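Okay, the two-arm kit from Pridden has been on my bench long enough that I have Opinions. Thread, because I promised several of you one and because it's Friday and I am done with spreadsheets.

For anyone new: I've been shopping for a tabletop setup with a pair of arms, grippers included, that a small shop can put together without hiring an integrator. The Pridden kit is the second one I've tried. The first was the Sullham, and we will get to the Sullham.

Unboxing! 11 cartons. I laughed out loud. The packing list is good though, every bag has a number on it and the numbers match the manual (you would think this is normal, it is not normal).

Assembly took me and Svenja Hauser two evenings. The enclosure is the slow part. Putting up the frame is easy enough, but getting the black fabric to hang without sagging had us on step stools saying words. Read page 17 BEFORE you tighten anything. I read it after.

I went back and forth on whether to bother with the drape at all - it's an add-on. My shop has a big south window and the afternoon sun was wrecking my camera exposure, so I'm glad I paid for it. If your room is dim and boring you can probably skip it.

The arms themselves: smooth, quiet enough that I can take a call next to them. Left one needed its home position redone after the first weekend. Right one has been an angel.

Grippers are chunky. I worried they'd be useless on small stuff, and they do struggle with an eraser lying flat, you have to come in at a slant and kind of pinch it up. Marker off a whiteboard, no problem. Drawers were my big surprise, I figured that would take me weeks and I had one opening on day three.

Teaching it a task means you run through the motion yourself, save it, then fix the bits you fumbled. The software is called Cha and I have no idea why. It crashes if you rename a task while it's open. I've reported this. Wilson Rengifo at support wrote back the same day and was very nice about it, and it still crashes.

My biggest gripe is cables. The loom that comes with it is too short if your table is wider than the one in the manual, and the longer one is sold separately, of course it is. Order it up front or you'll be like me, waiting on a courier with one working arm.

Price! Everybody asks. The base kit is way over what I'd call hobby money. The extras are where they get you: drape, lights and the long loom came to $923 on top. I'd buy the lights from them again. The loom should just be in the box, come on.

Versus the Sullham: the Sullham is cheaper and the arms are a little faster, but the gripper pads wore out on me in a month and replacements took forever. The Pridden comes with a spare set in the box, and I haven't needed them yet.

Would I keep it? Yeah, I think so. The trial runs through the end of December and I've already moved my soldering stuff to the other bench, so draw your own conclusions. Next up is getting both arms to work on the same thing without bumping elbows - one holds the box, the other does the drawer.

Last one, my table as it is right now, cup and red utensil and all:

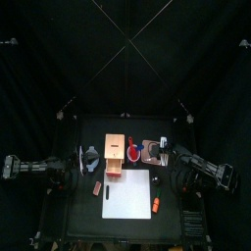

Annelies Leitner: Did they ever tell you whether the long loom fits the older arms? I've got the previous version and mine pulls tight every time the left one reaches across. I'd pay for the longer cable tomorrow if I knew the connectors were the same.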